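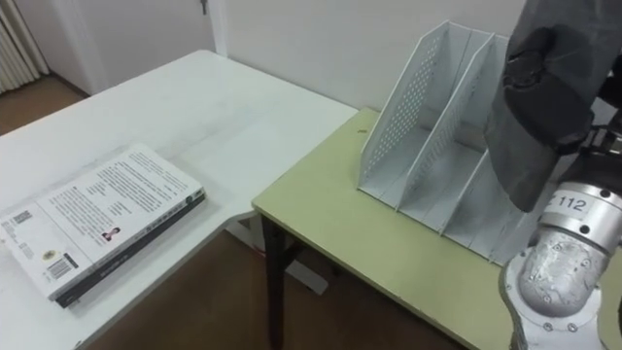
Callolthorpe Reading Project – progress report to the Lau Fund
May 3, 2025

This report covers the second half of the grant year. Spending is on budget and the final claim will follow with the receipts.

Lending

We lent 684 books in the period, most of them from the Kirkell branch. Paperback novels and memoirs went out most often. Large print is still in short supply, and two regular borrowers have now read everything we hold. We have asked the county library for a loan of about 200 titles and expect an answer before summer.

Home delivery

The delivery round now reaches six streets on the east side of Callolthorpe. Doris did the driving until April, when her van failed its inspection. Deliveries stopped while it was repaired and the round has been running as normal again since then. We did not charge the repair to the grant.

Reading groups

The evening group at Kirkell is full. The afternoon group is not, and attendance dropped when the bus timetable changed. We have moved the start time back by half an hour to meet the later bus. It is too early to say if this will help.

The adult literacy sessions are behind schedule. Our tutor left for a full-time post and we have not filled the place. We would like to carry the unspent tutor fees into next year – please let us know if a separate form is needed for this.

Catalog

Old card records are being typed into the new system. Fiction is finished. Biography and local history are still to do, and a number of the older books have no barcode, so they have to be entered by hand.

Next steps

Recruit a tutor, finish the catalog, and order large print stock once the county has replied.

Zewditu Gebreyes
Project Coordinator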